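Cloltora Household Food Storage Survey: Data Card

Release 1.2, 7 December 2018
Prepared by the Filov Centre for Household Research
Licence: non-commercial research and teaching use, with attribution

Summary

The Cloltora Household Food Storage Survey records how households in the Bommont region store, rotate and discard perishable food. The release contains 3688 storage records contributed by 1127 households. Each record concerns one item of food and gives its category, the place in which it was kept, the interval between purchase and use, and the reason for disposal where the item was discarded.

The survey was designed to inform local food waste programmes and to provide teaching material for courses in nutrition and home economics. It was not designed to assess food safety, and it should not be cited as guidance on safe storage periods.

Files

records.csv: one row per food item
households.csv: one row per participating household
categories.csv: the 64 food categories and their codes
questionnaire.pdf: the questionnaire as issued to participants
CHANGES.txt: corrections made between releases

All tables are encoded in UTF-8 and use commas as separators. Missing values are left blank. A value of 0 in any interval field means that the item was used or discarded on the day of purchase.

Storage locations

Participants recorded location using a fixed list: refrigerator shelf, refrigerator drawer, refrigerator door, freezer, pantry, cupboard and countertop. Items moved during the recording period carry the location in which they were kept longest, with the field "moved" set to 1. Cooked and cured meats, including sausages, fall under category group M whether or not they were wrapped. Shelf position within the refrigerator was not requested, and an item on an upper shelf is coded identically to one on a lower shelf.

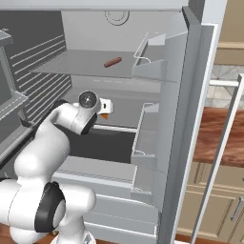 Collection method

Households were recruited by letter through the Cloutier district library service. Each completed a paper diary for 15 consecutive days in September. Diaries were returned by post and transcribed by centre staff, with every entry keyed twice and discrepancies resolved against the original page. Illegible entries were left blank and were not estimated.

Participants were asked to record items at the time of use or disposal. Some diaries appear to have been completed in a single sitting, judging by ink and handwriting. These have been retained and are marked in the field "retrospective". Analysts concerned with the accuracy of intervals may wish to exclude them.

Bread and baked goods

Category group B covers loaves, rolls, flatbreads and unfilled pastries. Filled pastries are coded under group P. A loaf left out on a cutting board is recorded as "countertop", and a loaf in a bread box is recorded as "cupboard" regardless of where the box stands. This convention was adopted after the pilot, in which participants treated bread boxes inconsistently. Bread frozen on the day of purchase and thawed by the slice is recorded once, with the interval running to the last slice.
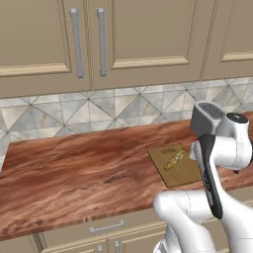 Known limitations

Households without a fixed address were not reached by the recruitment method. Apartment dwellers are under-represented, and households with a chest freezer are over-represented. No weighting has been applied to correct for either.

The disposal reason "other" was used more often than anticipated. Free-text explanations were collected on the diary form but have been withheld from this release to protect the privacy of participants.

Quantities were reported in household units such as cups, slices and handfuls. The conversion to grams in the field "mass_g" relies on a standard table and is unsuitable for nutritional calculation.

Privacy

Names, street addresses and postal codes were removed before transcription files were merged. Household size is reported in bands. Users must not attempt to identify any household, and must not link the records to other sources for that purpose.

Citation

Filov Centre for Household Research. Cloltora Household Food Storage Survey, Release 1.2. Bommont.

Corrections

Errors should be reported in writing to the data office of the centre, quoting the release number and the record identifier. Accepted corrections are listed in CHANGES.txt with the next release.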